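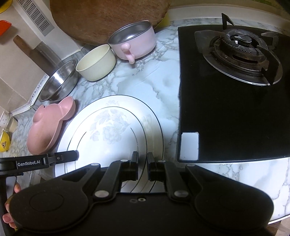 Figure 4. Hand-held gripper in use at a kitchen counter, with the two fingers above the rim of a dinner plate.

4.2 Changes to the work of kitchen attendants

Ternon provides cleaning and kitchen services to serviced apartments and small residential facilities. Before the program began, kitchen attendants at its Kostlow site were responsible for washing up, clearing counters, putting crockery away and reporting damaged items. All of these duties remain in the position description. To them has been added the recording of demonstrations, in which an attendant carries out part of the ordinary work with a hand-held gripper in place of the bare hand. The recordings are used to train a robot arm that Ternon intends to place in its larger kitchens.

The analysis in this section covers 3739 recorded demonstrations, together with interviews with attendants and supervisors, shift records and the written instructions in force during the study period. The interviews were held in November, after the second version of the instructions had been issued. Attendants were interviewed on paid time and away from their supervisors.

4.2.1 Pace and order of tasks

The first change described by attendants was one of pace. Clearing a counter by hand is fast and largely unplanned. Several things are picked up at once, bowls are nested while walking, and a plate is often held against the body while the other hand wipes underneath it. None of this can be done with a two-fingered tool. Items must be taken singly, and the order in which they are taken has to be decided before the first one is touched.

Attendants differed on whether this was a burden. Those who had worked longest in the job tended to say that the tool made them feel like beginners. One told us that she knew where every dish in the kitchen belonged and still had to stop and think about how to lift a saucer. Newer staff were more often neutral, and a few preferred recording to the evening wash, which they considered the hardest part of the shift.

The counter in Figure 4 shows the kind of setting in which the work is done. Plates and bowls of different shapes stand close together beside a gas stove, among them a pink plate in the form of an animal's head and a stainless steel bowl tipped slightly against the wall. A person clearing such a counter by hand would hardly notice the differences between the items. With the gripper, each calls for its own approach. The rim of a large flat plate lies close to the surface, so the fingers must come in low, and attendants reported that flat plates were the items they most often had to try again. Bowls were considered easier, provided there was room for one finger on the inside of the wall and one on the outside.

4.2.2 What counts as a good recording

Recordings are reviewed by Cetgate, the checking software supplied with the program. It accepts or rejects each demonstration and gives a short reason code. In the first version of the instructions, attendants were told to repeat any rejected recording before the end of the shift. The rule was unpopular. Reason codes were written for engineers, and staff could not always tell from them what they should do differently. Two supervisors responded by keeping their own handwritten lists of what each code seemed to mean, and these lists did not agree.

Under the second version, repeats are optional and a rejected recording is no longer entered against the attendant who made it. Supervisors reported fewer disputes after the change. Attendants also said they had become more willing to record difficult items, which they had earlier left until last or cleared by hand once the tool was put down.

A related matter is the treatment of small corrections. Skilled attendants make them constantly: a plate is nudged away from the stove, or a bowl is turned so that its handle faces the hand. The early instructions described such movements as errors and asked for a single clean motion from start to finish. Staff at Kostlow objected, on the ground that the corrections were how the job was done safely. The point was accepted after discussion with the engineering group at Kälin, and corrections are now recorded as part of the task. In our view this is the clearest case in the study of attendants' knowledge altering the design of the program.

4.2.3 Physical demands

Recording places different demands on the body from ordinary kitchen work. There is less time with the hands in hot water and less carrying of stacked crockery. Against this, the tool has to be held out over the counter for the whole of a demonstration, and attendants spoke of tiredness in the wrist and forearm. Shorter staff found the back of the counter hard to reach without leaning, and some were uneasy about leaning across a stove even when it had been turned off.

Three measures were in place by the end of the study period. Recording is limited to blocks of 10 minutes, followed by a return to other duties. The gas is shut off at the wall before a block begins. Attendants may also move items forward from the back of the counter by hand before they start, although some said they seldom did so when the kitchen was busy. We found no record of how often the time limit was kept, and the shift sheets have no space in which to note it.

4.2.4 Pay, grading and recognition

Recording is paid at the attendant's ordinary rate. Ternon's position is that the tool is a piece of work equipment and that its use falls within existing duties. Attendants generally did not share this view. The comparison made most often was with the training of new staff, for which an allowance is paid. As one attendant put it, she was showing somebody how to do her job, and it made no difference to her that the somebody was a machine.

The question of grading was unresolved when our fieldwork ended. A draft proposal circulated at Kostlow would create a second grade of attendant, with recording and the instruction of colleagues in the use of the tool as its main duties. Staff who supported the proposal saw in it a rare step up in a job that offers few. Those who opposed it feared that recording would be taken away from the general roster, leaving the remainder with more washing up and no part in the program.

4.2.5 Expectations about the robot arm

No robot arm was working at Kostlow during the study. Attendants' expectations were therefore based on what they had been told at briefings and on their own experience with the gripper. The second of these appears to have been the stronger influence. Having spent many shifts picking up dishes with two fingers, most doubted that a machine using the same kind of fingers could keep up with a full kitchen. They thought it more likely that an arm would be given the sorting of clean crockery, with people continuing to clear counters and deal with anything greasy, chipped or out of place.

Supervisors were less certain. Several noted that hours at the site are set each year by the number of apartments served, and that the formula takes no account of time spent watching over equipment. If an arm needs to be supervised, restarted or cleaned, that time must come from somewhere. Attendants raised the same concern in plainer terms, and asked who would be called when it dropped a plate. The written instructions do not yet deal with the matter, and the managers we interviewed gave different answers.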